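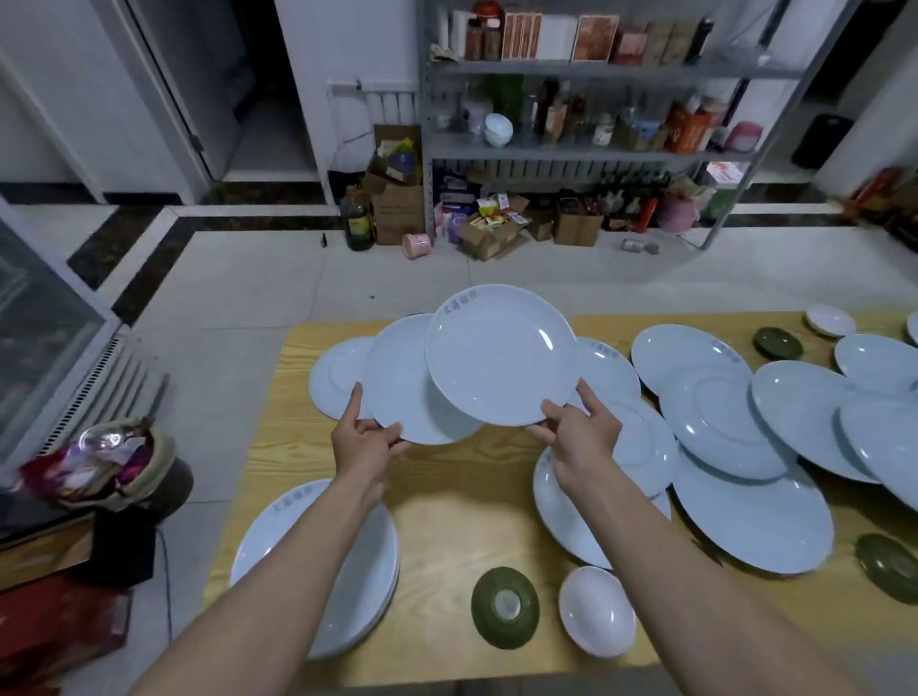

Do you need to sort plates by size before you stack them?
For a shelf you reach into every day, mostly you do, though I'd stop well short of the systems people try to sell you.

I've been reading the Gustus guide to "crockery flow" and I have doubts. It wants plates graded into five sizes, each with its own zone, and a felt disc between every one. The discs come from Flirno, 300 to a pack. I don't know any household or café that needs 300 felt discs. White glazed plates have been sitting on top of each other for a very long time without them.

What I do accept is big ones at the bottom. Put a large serving plate on top of a small saucer and the whole pile rocks, and then you're lifting it with your heart in your mouth. So the large white ones go down first, the middling ones on those, and the saucers get a pile of their own. The dark olive-green dishes I keep apart altogether. They're a different shape from the plates and they never sit properly with them, whatever Gustus says about "mixed nesting". 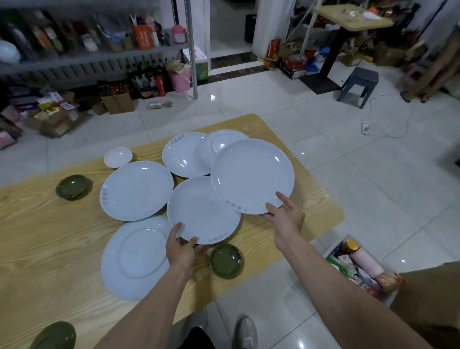

Then there's the business of which way the writing faces. The white plates have characters printed on the rim, and the guide says to line them all up so the stack "reads as one". I tried it. It looked lovely until the first time somebody took a plate out and put it back, so call it half a day. I shan't be doing it again.

Turning everything face down on the table first is the one fussy step I'd keep. You see the foot rings, and a rough one will scratch whatever is underneath it far sooner than a missing bit of felt will. Run a thumb round each, carefully. Chips on the rim show up the same way, and a chipped plate should go in the bin or under a plant pot, however fond of it you are.

The comments under the guide are split. Someone from Wan swears by the discs and says they've had 2 breakages in all the time they've used them. Fine, but how many did they have before? They don't say. I've ordered a plain wire rack from Clilska instead, and if it wobbles I'll be complaining about that next.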